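Acta reunión de vecinos, local de la planta baja
22/06/2021, segunda convocatoria

Asisten: Liudmyla Kravchuk (preside), Melaniia Harasym (toma notas), 1ºA, 1ºB, 2ºA, 3ºB, 4ºA y el del bajo. 4ºB delega en 4ºA. Total 8 contando las que firman.

1. Acta anterior
Leída por encima. 3ºB pide que conste que él votó en contra de lo del toldo. Consta. Aprobada.

2. Ascensor
Sigue parándose entre el segundo y el tercero. Los de Perel han venido dos veces y cambiaron un contacto de la puerta, nada más. Liudmyla tiene los partes. 2ºA quiere rescindir ya. Contrato hasta diciembre, hay que leer la penalización antes de moverse. Se acuerda: carta a Perel con plazo de 6 días laborables y pedir presupuesto a Medve por si acaso. La carta la redacta 1ºB.
3ºB pregunta si mientras tanto se puede descontar algo de la cuota de mantenimiento. No se sabe. Preguntar.

3. Basuras y cuarto de contenedores
Discusión larga. El olor en el cuarto es peor desde que empezó el calor y el 1ºA lo tiene justo debajo de la ventana.

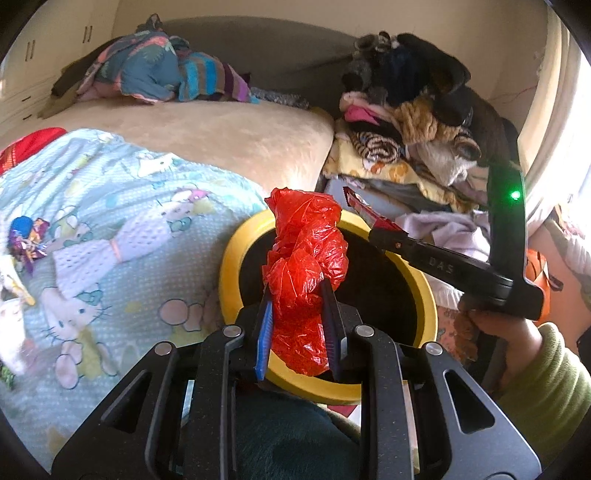
El cuarto se friega los viernes pero no basta, dice 1ºA, y no le falta razon. Plurnetti ofrece pasar un día más por 100 euros al mes, a 4ºA le parece un robo. Segunda queja: lo que se tira donde no toca. Plástico fino suelto, arrugado, como la bolsa roja translúcida junto al cubo de borde amarillo, hay que meterlo en el contenedor de envases y no en el de restos. Liudmyla pondrá un cartel nuevo, el viejo no se lee. El del bajo pide que el cartel venga con dibujos, que los inquilinos de temporada no leen nada. De acuerdo.
Votación del día extra de limpieza: 5 a favor, 2 en contra, 1 abstención. Sale, solo para julio y agosto. Luego se revisa.
Queda pendiente la rejilla de ventilación. Melaniia ha preguntado en la ferretería y no tienen la medida.

4. Goteras cubierta
4ºA enseña la mancha del techo del dormitorio en el móvil. Ha crecido. El seguro dice que es falta de mantenimiento y que no cubre. 4ºA muy enfadada. Opciones:
- parchear ahora con tela asfáltica
- esperar y hacer la cubierta entera
Asivness pasó a mirar y calcula unas 2 semanas de obra para la entera, sin contar andamio. Presupuesto por escrito no ha llegado. 2ºA no vota nada sin papel delante. 1ºB igual.
Se acuerda parchear antes de las tormentas y volver a hablar de lo otro con el presupuesto en la mano. Si hay derrama, que se sepa con tiempo, pide 3ºB. 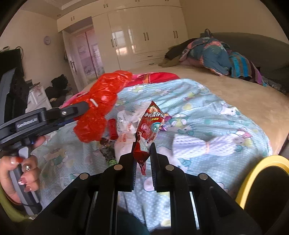
El parche lo paga el fondo de reserva, hay saldo. 4ºA guarda factura de la pintura del dormitorio y pregunta si se le abona. Se verá, primero que deje de entrar agua.
Llave de la azotea: hay tres copias y no aparece ninguna. Quien la tenga que la deje en el buzón de Liudmyla. Si el lunes no está se cambia el bombin.

5. Portal
Bombilla del descansillo del tercero fundida otra vez. El automático de la escalera dura muy poco, la madre de 2ºA se queda a oscuras en el primer tramo. Subir el tiempo, lo hace el del bajo con una escalera que le presta 1ºB.
Bicicletas: siguen atadas a la barandilla. Aviso en el portal y después se quitan. 3ºB dice que una es de su hijo y que la baja esta semana.

6. Ruegos y preguntas
1ºA: hora de la piscina hinchable del patio, por favor no después de cenar.
4ºA: que el acta se mande por correo y no solo colgada en el tablón, se moja.
2ºA: si se puede cambiar el código del portero, lo sabe medio barrio. Liudmyla lo mira, avisará por el grupo antes de cambairlo.
El del bajo: ruido de persianas a las siete. Sin nombres. Se toma nota.

Próxima reunión cuando llegue el presupuesto de la cubierta, si no en septiembre. Se levanta la sesión, el 1ºB se había ido ya en el punto 5.

Notas: M. Harasym
Vº Bº L. Kravchuk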